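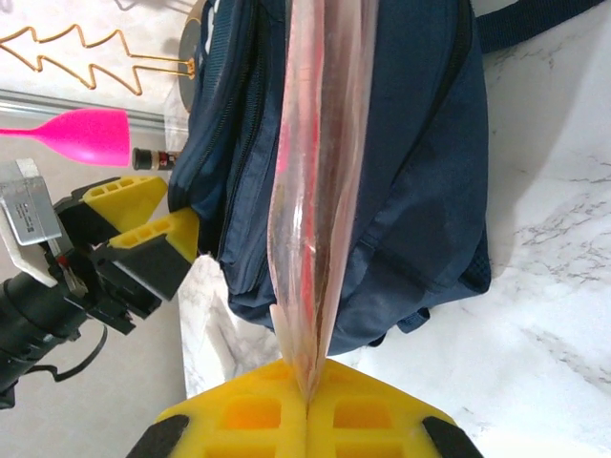
Reading time: 4 minutes

Varkudcombe Bindery and Paper Workshop
Workshop notebook, shared volume
Sunday, February 9, 2020
Entry by F. Gagnon. Read and initialled by Y. Lü.

Purpose of the entry

The present entry records the second cooking of wheat starch paste for the parish ledgers and the condition of the trial strips laid down from the first. It should be read together with Arnout Van der Linden's entry on the spine linings, to which it refers in several places. Colleagues who were not present are asked to note the change in the soaking procedure before they prepare any further paste for this job.

The ledgers remain in the store. No work has been carried out on the volumes themselves and none will be until the trial strips have been agreed.

Paste, second cooking

The first batch was judged too stiff for the thinner repair tissue. It held well on the board, but when brushed on to the tissue it dragged, and in two places the tissue tore at the edge of the brush stroke. Arnout was of the opinion that the starch had not been soaked for long enough. The writer thought it more likely that the heat had been raised too quickly. Both points were altered for the second batch, and it is accepted that this leaves us unable to say which of them was responsible.

The starch was put to soak in cold filtered water the evening before and left covered. The surface water was poured off in the morning and replaced. The mixture was then brought up slowly in the double pan and stirred without a break for 40 minutes, Fredy Cabrera and the writer taking turns. It thickened later than the first batch did. At the point of thickening it turned from white to a greyish, half-clear colour and came away from the side of the pan in one piece, after which it was kept on a low heat a little longer and then tipped into the glazed crock.

The crock was set in cold water and the paste was left to cool with a disc of greaseproof paper pressed on the surface. No skin formed. This is an improvement on the first batch, from which a skin had to be cut away and some paste wasted.

The cooled paste was passed through the horsehair sieve, then worked on the board with a little water and passed through again. Fredy noted that the sieve has a slack area near the rim where small lumps can get through if the paste is pushed towards that side. The sieve should be used with the paste kept to the middle until a replacement has been bought. An order has been drafted to Grewal and is in the tray for signature.
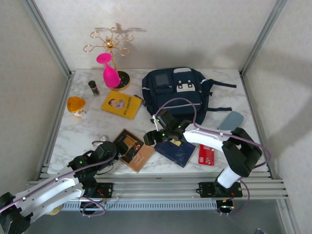

Thinned to the consistency of single cream, the paste brushed out evenly and did not drag. The tissue could be lifted and laid again once without harm. A second lifting caused it to stretch along the grain, and this should be avoided on the actual leaves, most of which have a weak lower corner where they have been turned by hand for many years.

A small quantity was kept back at full thickness for the spine linings. It has been labelled and is on the lower shelf of the cold cupboard, behind the gelatine. Please do not take from it for general use.

Trial strips from the first batch

Seven strips were laid down from the first batch on offcuts of rag paper similar in weight to the ledger leaves. Yulan Lü examined them under the raking lamp and her remarks are copied here in full, as the loose sheet on which she wrote them is likely to be mislaid.

Strip A. Flat. Join barely visible from the front. Slight shine at one end where paste was left on the surface.
Strip B. Flat. No remarks.
Strip C. Cockled along the length. Tissue was cut across the grain in error and the strip should be disregarded.
Strip D. Flat, but stiff when flexed. Too much paste.
Strip E. Flat and flexible. The best of the set.
Strip F. Lifting at one corner. Probably taken out of the press too early.
Strip G. As F, to a lesser degree.

Strips F and G were the last into the press and were taken out with the others, so they had a shorter time under weight. Yulan proposes that each strip carry its own slip giving the time it went in. The writer agrees and slips have been cut.

Strip E was made with the torn-edge method, with the tissue wetted along a line and pulled apart by hand. The others had a cut edge. On the strength of this result all of the second set will have a torn edge, and cut strips will be kept for the inner joints only, where the edge is hidden.

Pressing and drying

The blotters were changed after the first hour and again before the workshop was locked. Zachary Boychuk has pointed out that the blotters from the Altora packet are slightly smaller than the pressing boards and leave a faint line on damp paper where they stop short. A line of this kind was found on two of the offcuts. It did not come out on a second pressing. Until the packet is used up these blotters are to be kept for small work, and the larger sheets from the plan chest used for anything wider than a hand.

The small nipping press is again stiff on the last turn. It has been wiped down and a very little oil put on the thread. If it is no better by the end of the month it will have to be taken apart, which Arnout is willing to do provided that he is given the bench to himself for a morning.

Humidity in the drying room was steady during the day but rose in the evening when the heating went off. The hygrometer and the wall chart do not agree with one another, and it is not known which is to be believed. The hygrometer is to be checked with the salt method before any reading is copied into a treatment record.

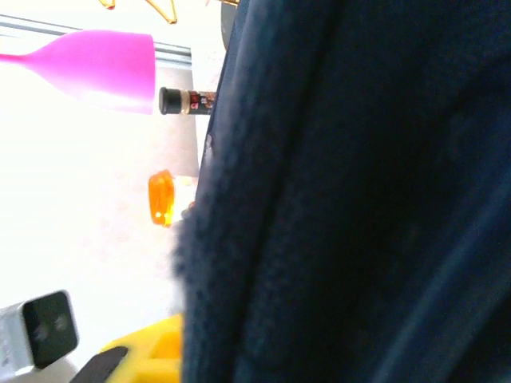
Leather and cloth for the outer bindings

The sample of calf from Turkero has been received. The colour is acceptable, although it is redder than the swatch from which it was ordered. The flesh side is uneven and would need a good deal of paring at the turn-ins. Zachary pared one corner and found that the leather stretched under the knife - the blade may have been in need of stropping, and the trial ought to be repeated with a fresh edge before the skin is rejected.

The client has asked whether cloth could be used on the later volumes to keep the cost down. There is no objection in principle, as several of those volumes were in cloth originally. A reply will be sent with two samples of buckram.

Outstanding matters

Second set of strips to be laid down from the new paste, torn edge, with timed slips. Fredy and Yulan.

Sieve order to be signed and posted.

Loose quires from the third ledger to be collated before anything is resewn. The numbering in pencil does not match the numbering in ink after leaf 90, and the ink should be followed for the present. Arnout has begun a table of the differences and asks that no pencil marks be rubbed out until it is complete.

Knife to be stropped and the calf pared again. Zachary.

Client to be told that the first volume cannot be promised before March.

The paste now in the crock should be smelt before use and thrown away if there is any sourness. The crock is to be scalded before it is filled again.

F. G.

Added later, in pencil: the lid of the crock has a chip on the underside. The spare lid fits.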